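Section 4: Leveling and Anchoring the Cabinet

Read this section before you load anything into the Urari. An unlevel cabinet is the usual cause of drawers that drift open or rub on one side. 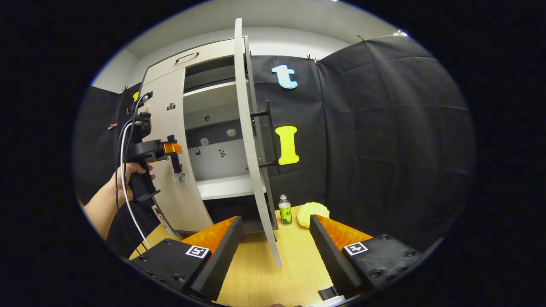
Figure 4-1. Storage cabinet, white and light gray, with recessed drawer handle.

Tools needed

Spirit level, 16 inches or longer
Phillips screwdriver
Pencil and tape measure
Drill with a bit to match your wall anchors
Wall bracket and short strap (bag C)

4.1 Leveling

1. Empty the cabinet and take out all the drawers. Lay them face up on a blanket or a piece of cardboard.

2. Move the cabinet to its final position. Leave a gap of 20 mm behind it so the strap can hang straight.

3. Place the level on top, front to back. Turn the two front feet until the bubble is centered. Clockwise raises the cabinet.

4. Turn the level side to side and repeat with the foot on the low side only.

5. Check front to back again. The second adjustment nearly always disturbs the first.

6. Press down on each top corner. If the cabinet rocks, one foot is off the floor. Lower it until it touches, then tighten the lock nuts by hand.

Note: On carpet, wait a day or so and check the level again. Thick carpet settles under the feet.

4.2 Fixing to the wall

CAUTION: Tipping hazard. Always fit the wall strap, including in rooms where there are no children. Do not open more than one loaded drawer at a time.

1. Measure from the floor to the strap slot at the back of the cabinet. On the tall model the slot is 1,015 mm up when the feet are fully in. Add the height of the feet and mark the wall.

2. Check for pipes and cables before drilling. The anchors in bag C are for solid masonry. For drywall, screw into a stud or buy anchors made for the purpose.

3. Fix the bracket, thread the strap through it and pull it snug - it should have no slack, but it should not pull the cabinet out of level.

4. Put the drawers back, starting with the lowest. Each one clicks at the end of the runner.

4.3 If a drawer still drifts

Pull the drawer out and wipe both runners with a dry cloth. Do not oil them. If the drift continues, repeat 4.1 from step 3. Bent runners can be replaced in pairs; order them from the Howlader parts desk and give the model number from the label on the back panel.

Section revised in August by Nilmini Ekanayake. Drilling steps checked by Dinesh Sarkar, Brelstead workshop.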